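NEWS
Destinations
Food
Transport
Practical tips
Home NEWS Night bus from Kinelov to Dreneteo starts in February

Night bus from Kinelov to Dreneteo starts in February

Travellers who want to see the lake villages without renting a car will soon have a new choice. A night bus between Kinelov and Dreneteo starts running in February, with one stop on the way, in Cele. The distance is 298 kilometres and the bus needs a little under six hours, border control included.

The line is run by Allwood, a small company which until now had only day tours. The bus leaves Kinelov from the old coach yard behind the railway station at 23:30 and arrives in Dreneteo before the first ferry of the morning. In the other direction it leaves at 22:45. There is no departure on Thursday, when the bus goes to the garage for service.

One seat costs 23 euros if you book on the internet and 30 euros if you pay the driver. Children under six travel free, but they must share the seat with a parent. A bicycle can go in the luggage space for a small extra payment, and you have to tell the company one day before.

"People asked us for this line already for many years," said Boris Petkov, who is responsible for the timetable at Allwood. "The train takes the whole day and you must change two times. With us you sleep, and in the morning you are at the water."
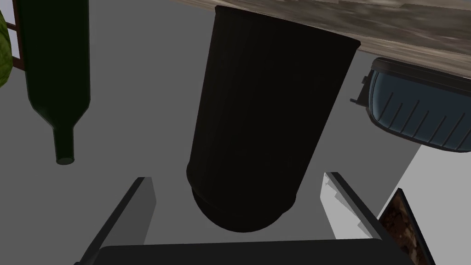 Black canister below a mottled countertop. Computer rendering.

The stop in Cele is at the petrol station on the main road, two kilometres from the village. The bus arrives there in the middle of the night, so it is good to arrange a lift with your guest house. Wian Engelbrecht, who rents rooms in Cele, told us that he will pick up his guests for free during the first month. After this he will ask for a small price — he has not decided how much.

Tickets for the first weeks went on sale this week and 744 of them are already sold. Weekend departures are the most popular. The company says it can put a second bus on the road for the spring holidays, but it still waits for the permission from the border office.

Please remember that you need your passport in your hand luggage and not in the big bag. The luggage space stays closed at the border. There is a toilet on board, and a short break for coffee is planned in Cele. The driver accepts only cash, and he prefers small notes.

In Dreneteo the bus stops on the harbour side of the market square. The ticket window for the ferry is on the same street and opens at 05:45.

Filed under: Transport, Lake villages
Previous: Winter opening hours of the Dreneteo baths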